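DRESACH OPENS ITS DOORS, AND ITS BRACKET SHELVES, FOR ROBOT DEMONSTRATION DAY

SIDASLEY, 4/12/20 — Dresach welcomed 55 visitors to its Sidasley workshop for a first public look at Sisetti, the company's project to teach a two-handed robot to sort small sheet-metal parts. Coffee was served. The robot had none and kept working.

Guests came in groups of 11, which is as many people as can stand behind the yellow line and still see anything. Each group watched a 50-minute session in which Sisetti picked up parts, turned them over and set them down again, at a pace one visitor compared to a grandparent choosing a greeting card. Dresach does not dispute the comparison.

"We could have shown a video at double speed with drums on it," a Dresach spokesperson said. "We thought people should see how long a bracket takes."

The company had expected questions about jobs and the future of manufacturing. It got several of those, and a good many more about where the parts come from. They are stamped by Pant, Dresach's neighbor and supplier, which also lent the folding chairs.

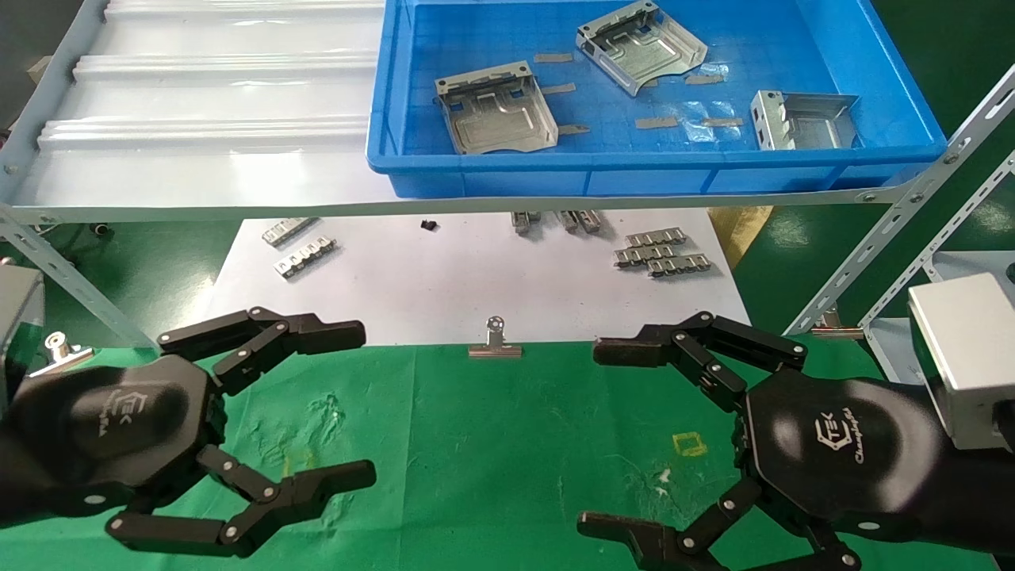

Sisetti's hands at the workbench, with metal brackets in the blue tray behind.

Visitors were invited to try the same sorting job by hand at a second bench. Most beat the robot comfortably, and one asked whether there was a prize. There was a pen.

Dresach plans to repeat the event in June, with room for 100 guests and a longer yellow line. Places are free but must be booked through the Sidasley front desk. Closed shoes are required, and parking is behind the Pant building.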